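About Skudar

Skudar is a sports data and course records company. We measure golf courses, keep hole-by-hole yardage files, and supply scoring support to amateur tournaments. Our office is in Sokville. A second office in Jurbridge handles field survey work and equipment storage.

What we do

Most of our work falls under course measurement. A field crew walks each hole and records the position of every permanent tee marker, the front, center and back of the green, and the near and far edge of each bunker and water hazard. Distances are taken along the intended line of play. On a hole with a dogleg, the line turns at the landing area agreed on with the club. Elevation is logged at the tee, at each turning point and at the center of the green.

Results are delivered as a printed yardage book, a data file, or both. Each file lists the date of survey, the tees covered and any hole under repair on that date. If a club moves a tee or rebuilds a green, only the affected holes are measured again and the file is issued under a new revision number. Earlier revisions are kept and can be requested by the club at any time.

We currently hold files for 542 courses.

Tournament scoring

Skudar provides scoring for stroke play and match play events with fields of up to 2,000 entries across multiple courses. Scores are entered at the recording table after both player and marker have signed the card. We do not accept scores by phone. Pairings, tee times and cut lines are produced from the same database, so a late withdrawal changes all of them together.

Handicap allowances are applied according to the conditions of the competition, which the host club sends us before entries close. Rulings remain with the host club. Our staff do not act as referees.

The Cifuentes system

Cifuentes is the software we use for storage and checking. It compares each new measurement with the previous survey of the same hole and flags any difference greater than 2 yards. Flagged values are reviewed by a person before release. Cifuentes also stores hole locations for events, entered as paces from the front edge and from the nearer side edge of the green.

Clubs with an active account can log in to view their own files. Read access is included in the survey fee. Edit access is limited to our office staff.

How we are organized

The company has 12 full-time employees, divided between survey, data and event services. Seasonal scorers are hired from May through the end of the tournament calendar and complete a training round on a nine-hole course before their first assignment.

Survey bookings are taken in the order received. Clubs on sand-based turf can usually be measured through the winter. Other sites are scheduled once the ground is firm enough for foot traffic on the greens.

Requests for a survey, a replacement yardage book or event scoring should be sent to the Sokville office with the club name, the number of holes and the tees in use.
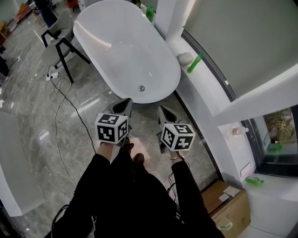 Freestanding oval tub on gray marble flooring.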